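Cell Two

When the Geerts job ended they gave me a choice between the paint line and Cell Two, and I can't stand the smell of paint, so I went to Skusholm on a Wednesday with my own screwdrivers and a thermos. Cell Two sorts cutlery. I'd love to make it sound grander than that, but it's two arms on a rail, and I'm the person who keeps them honest!

The first thing I learned is that a gripper lies. It tells you it's centered and it isn't (mine was off by two millimeters, and you try picking up a fork handle with that). So you bring the wrist down low, look through its own little camera, nudge, look again, write the number on your hand.

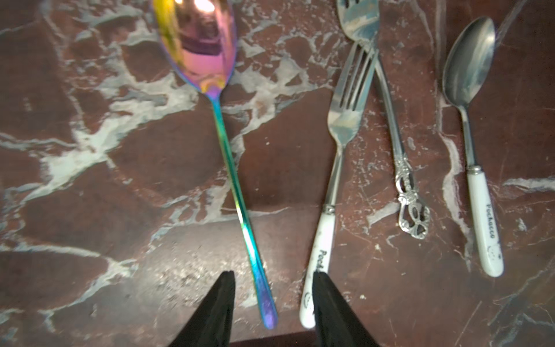

You want to zero the wrist before you touch the fingers, the night shift wrote in the logbook, in green ink, otherwise you'll be doing it twice. No name, no hello. I'd already done it twice.

I wrote back "thanks" and felt silly about it for an hour. Then I loosened everything and started over from the wrist. The previous tech had left a Zernine service sheet folded in the drawer, 93 steps, with coffee on most of them, and somewhere in the middle it said to run both arms in together, slowly, and watch the cables. I crouched there with my thumb on the stop button like I was waiting for toast.

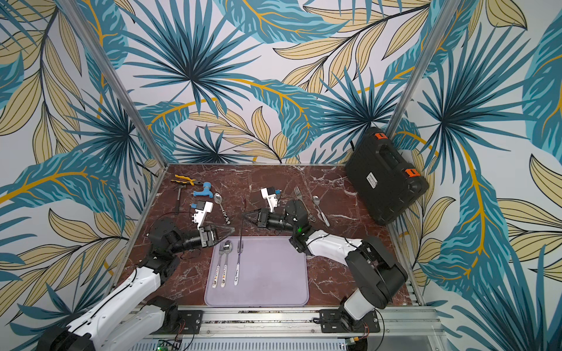
Cell Two, both arms in for the slow run.

Nothing snagged. I ran it three times anyway, and on the last one I heard it — a tick, tiny, somewhere in the right arm. You know how a car makes a noise until the mechanic opens the hood? I went and got a chair. I sat with that arm through lunch and well into the afternoon, sending it up, left, down, up again, with my ear as close as the rules allow.

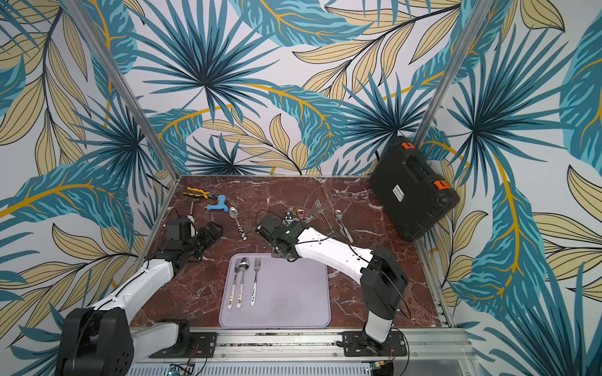
Has it started ticking yet, the green ink wanted to know, on a page I hadn't turned to before. It does that when somebody new comes in. Check the second cable clip.

So I checked the second cable clip, and it was a hair loose, and I tightened it and the tick went away. I should have been happy. What I did was flip back through the logbook looking for a date on any of those notes, and there wasn't one, only times. 2:10. 4:45. I asked at the Fuvden desk who was on nights and got told Cell Two hasn't had a night shift since they moved the presses out.

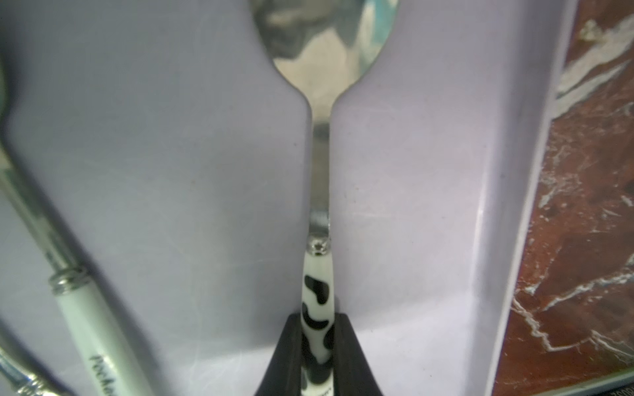 I stayed late to finish the fingers. You close them a little, you give the handle a wiggle, you close them a little more, and there's a point where the grip feels right and you leave it alone. I wrote that down, the numbers and everything, in my neatest handwriting. The only pen in the drawer was green.

41 shares · 12 comments

Related stories
The Vending Machine on Four
My Year on the Paint Line
A Key for Every Locker
November, Loading Dock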